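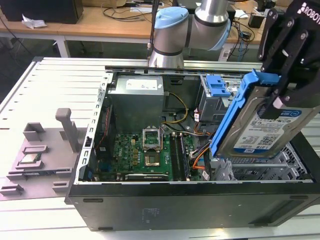
Alleo Support — Bench Systems Documentation

User Guides > Alleo Bench Cell > Section 8

8. Setting up a drive removal job

This section covers desktop towers with hard drives held in plastic caddies. For drives fixed with screws, use the Cisby driver attachment and follow the guide that came with it. Read the safety section first if you have not worked with the cell before.

Before you start

Shut the computer down, unplug it, and take off the side panel. Disconnect the data and power cables from the drive by hand. The cell does not unplug connectors, and pulling a drive with a cable still attached can tear the socket off the drive.

Lay the tower on its side on the slatted table with the open side facing up. A blue caddy in a Dell tower is gripped by the caddy, with the drive still in it. Do not set the gripper to close on the bare drive.

Placing the tower

1. Move the arm to its park position and press Hold on the control box.

2. Slide the tower until its feet or lower edge rest against the table stop. Tighten both clamps by hand.

3. Push loose cables away from the drive cage. Tie back any that spring up again.

4. If the processor is coming out on the same job, fit the gray fixture plate next to the tower and lock it in the table grooves. The arm sets the chip down there. Leave the socket bracket open once the chip is out.

Note: The plate must sit flat. A screw or a bit of tape under one corner will put the chip position off.

Teaching the grip point

5. In Fovik, open Jobs, choose New, then Drive With Caddy.

6. Release Hold and guide the arm by hand until the gripper plates are on either side of the caddy tab. Keep 2 mm of clearance on each side.

7. Press Save Point. Raise the arm straight up until the drive would be clear of the cage, and press Save Point again.

8. Guide the arm to the drop-off tray and save the last point.

9. Set the grip force to 71 on the Fovik scale. Go higher only if the caddy slips — too much force will crack an older tab.

First run

Run the job once at Slow with one hand near the stop button. The drive may tilt a little as it leaves the cage. If it touches the cage wall, stop the job, go back to step 7, and move the second point away from that wall.

CAUTION: Keep hands out of the tower whenever the Hold light is off. The arm can start moving without a sound.

CAUTION: Never open the power supply. It can hold a charge after the computer has been unplugged.

Care

Wipe the gripper plates at the end of each shift and check the bolts for play. Replace the Reuter grip pads every 3000 cycles. Fovik shows the cycle count under Tools — reset it after you fit new pads.

Next: Section 9, Saving and copying jobs

Alleo Support | Contact us | Back to top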